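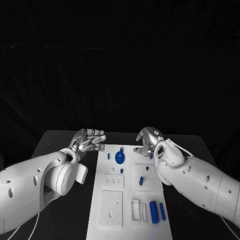
1. Background and question

This report was written for the second-year project course in mechanical systems. The question I was given was short: can machines do household or shop-floor chores yet? I narrowed it down to small handling jobs, the kind a person does with two hands at a table. Turning a knob, putting a peg in a hole, pulling a part off a fixture, setting a round thing down so it stays put. These jobs turn up in a kitchen and they turn up at a packing bench, and most people never think of them as skills.

Test boards are a common way to study this kind of work. A board holds a set of simple parts, and each part stands in for a chore. The white one used for this project carries pegs, a round knob with a small loop on top, a plate with three narrow slots, open rectangular frames and cylinders of different thickness. The parts to be handled are mostly blue, which makes them easy to pick out against the white. Two arms with multi-jointed hands work over it from opposite sides of the table.

My supervisor, Chie Kawaguchi, asked me to leave out any judgment on which arm or which software is best. I have kept to that. The report is about the chores.

2. What I did

The work was done at the Tuvunside teaching lab, mostly in the mornings, when the room is quiet enough to hear a part drop. An operator controlled both arms and hands from a station next to the table. I did not write any control code. My job was to plan the attempts, reset the parts between them and write down the outcome.

In total I logged 314 attempts over 11 sessions. An attempt started when the operator called it and ended when the part was where it should be, when it fell, or when the operator gave up. I used three outcomes in the log:

Done — the part ended up in the right place with no help from me.
Done with help — I had to nudge or turn something by hand.
Not done — everything else.

I also kept a notes column, which turned out more useful than the outcomes. A job can end in "done" and still be done so badly that nobody would want it in their kitchen. One peg went in after it had been pushed across half the board first. The log says "done."

To compare with something real, I visited two places. Sydorenko is a small repair shop for kitchen appliances, and they let me stand at the bench for a morning. Plellska packs spare parts for garden equipment, and I was allowed on the floor for one shift with a notebook. I wrote down which hand motions came up and what they had in common with the parts on the board.

3. Results by type of job

3.1 Knobs

Turning was the most dependable job. A domed knob gives the fingers a lot of surface, it stays where it is, and it does not matter much if the grip is a little off center. In the notes I have only a few failures, and most came from the hand arriving too low and pressing instead of turning.

At Sydorenko the knobs were less friendly. They were greasy, some had to be pushed in before they would turn, and one had worn flat on one side. The technician felt for the click with her thumb. The hand on the test table gives the operator no feeling back, so a knob that has to be pushed in and turned at the same time would be a different job.

3.2 Pegs

Small pegs were hard in both directions. Pulling one out needs a pinch with two fingertips, and the other fingers have to stay out of the way. Putting one back needs the peg to be straight. If it is tilted, it jams, and pushing harder makes it worse. A person fixes this by wiggling, usually without noticing. The operator could wiggle too, but slowly, and had to look closely between tries.

The tiny peg was the worst part on the board. After the fourth session we agreed to stop attempting it with the left hand and use only the right. This was the operator's choice and I have no measurement to support it.

3.3 Cylinders

Standing cylinders tip over when they are touched. Lying cylinders roll. I had expected the thick one to be easier, and it was, but the gap was larger than I had guessed. The thin one tended to slip out from under the fingertips just as they closed. The best method was to come straight down from above with the fingers already curled and then close the thumb last. It took the operator until session 9 to do this every time.

3.4 Slots and frames

I have less to say about these because we ran fewer attempts. Nothing moves on the slotted plate, so the trouble is all in lining up. The frames were fine to grip by an edge. Lifting one straight up without catching its neighbor took patience.

3.5 Using both hands

I had planned a separate set of attempts where one hand holds and the other works. This is how most people open a jar or close a box. We started it too late and it is the weakest part of the report. The main problem was space. When both hands are over the same end of the board they block the view of the part, and the operator has to back one of them out to see what is going on. At Plellska I watched a packer hold a bag open with two fingers of one hand while dropping parts in with the other, and she was looking at the label the whole time.

4. What this says about chores

I would sort the chores I saw into those where the object stays put and those where it does not. The first group looks within reach. Switches, dials, levers and drawers with a decent handle all hold still while a hand comes to them, and a slow hand is still a useful hand.

The second group is most of housework. Cutlery slides, cloth folds over itself, bottles roll. On the shop floor it is bags, loose screws and cable ends. A board can stand in for part of this with a cylinder lying on its side, but there is nothing soft on ours, and softness was in almost everything I wrote down at Plellska.

Speed is a separate matter. I did not time the attempts properly, which I regret. My impression is that the operator was several times slower than a person on every part, and that the difference was smallest on the knob. For a home this may be all right. If the dishes get put away while the owner is at work, it hardly matters how long it takes. A packing line has less patience.

There is also the question of who does the work. In my attempts a person was in control the whole time, so the results show what the hands can physically manage with a human deciding each move. A machine working on its own would have to make those decisions as well. I can't say from this log how much harder that is. A student group ahead of me, in the Onel project, ran a similar board with a simple two-finger gripper and had trouble with the thin parts too, so I don't think the number of fingers is the whole answer.

5. Weak points of the project

One operator did all the attempts. A second one might have done better or worse on any of the parts, and some of what I call a result may be that person's habits.

I reset the parts by hand and did not always put them back in the same position. From session 5 on I used pencil marks on a paper template, and the log is more even after that.

My visits were short. One morning and one shift are enough to collect examples but they don't show how often each motion comes up.

"Done with help" was a poor category. Sometimes it covered a light touch on a leaning cylinder and sometimes a peg I had to straighten completely. Anyone using the log should read the notes next to it.

6. Suggestions for the next group

Time every attempt, even with a kitchen timer.

Start the two-handed jobs in the first week.

Add something soft. A washcloth or a thin plastic bag would do. Chie has offered a drawer of rubber bands, which I think are too difficult to begin with.

Have at least two operators and swap them halfway through a session.

The log and the paper template are in the project folder at the lab. The September group is welcome to both, and the template should be printed at full size or the marks will not line up.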